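We use cookies to remember your settings and to count visits. Accept all | Manage choices

Shared kitchen at Mulier building gets new refrigerator rules

Tenants of the Mulier building will have to label anything they leave in the shared refrigerators starting in March, under rules posted Thursday by Wollico, the company that manages the property.

Food without a name and a date will be thrown out at the end of each week. Condiments get a longer stay — 20 days from the date on the label — and open containers without lids will be removed the same day they are found.

Wollico said the change followed a tenant survey in the fall. The company received 297 replies, and storage space in the refrigerators was the most common complaint, ahead of parking and the front door lock. Many of those who answered said they had stopped bringing lunch from home.

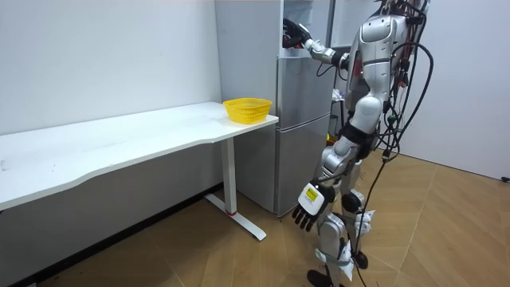 The gray two-door refrigerator stands against the back wall, next to a white desk.

The upper compartments will be set aside for lunches and drinks that will be used the same day. Anything staying overnight goes in the lower compartments, where each office will have a marked section. Large trays for meetings need to be booked with the front desk by 2 p.m. the day before.

Uletti, the cleaning contractor, will empty and wipe down the shelves every Friday evening. The added work will cost $1,462 for the year and will be paid out of the existing building budget, so monthly fees will stay the same.

Two offices had asked for a second refrigerator on the Marquez Street side of the building. Wollico said it would look at that request in the summer, after the new labels have been in use for a few months.

Blank labels and markers are available at the front desk. Tenants who want a larger section can ask for one there as well.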